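Finished the Cartwright atlas last night. Well, finished. You don't finish an atlas, but I have now turned every page of it and my arms hurt.

It's the kids' one, The Long Way to Clostano, and I've wanted to write about it since January but things got busy. So, quick notes before I have to leave.

The idea: one made-up country, 12 maps, and each map is the same country drawn by a different person who lives there. A ferry pilot. A girl who delivers eggs. A retired judge who only draws the places he's been happy (four of them, the rest of the page is sea). My son went straight for the egg girl and would not be moved. He's 10 and says maps are boring, and he had it under the covers at 11 pm with a flashlight.

Anahera Rewi did the pictures and they're so good. Thick ink, lots of yellow. Tiny goats everywhere. The lettering is all by hand and a bit hard to read in places — the mountain names espescially.
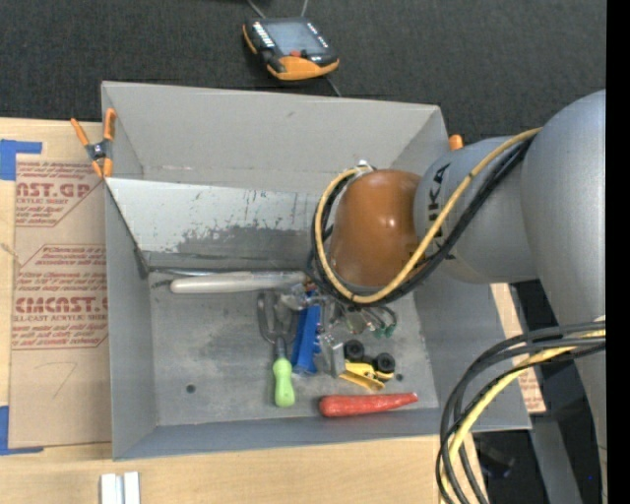

Utensils, toys, plastic bits, one big metal bin.

The words I liked less. Cameron Halliday writes these long side notes and some of them are lovely, but the one about the salt road goes on for two whole pages and I skipped it. Twice. Also there's an index with 311 entries and no page numbers?? Just the map number. Maybe it's on purpose, you're supposed to wander. I wanted to find the lighthouse.

Best page: the ferry pilot's, no question. All the land is blank and the water is full of writing. Currents, rocks, where his brother dropped a watch. Read that one out loud if you have somebody to read to.

Who's it for — eight and up I'd say, younger if you're there to help. Adults who liked Wolla will like it to. Not cheap, so try the library first. Ours had one copy and a waiting list.

Next up is the Eleni Hodžić one about rivers, which I've started and already lost under the couch. More when I find it.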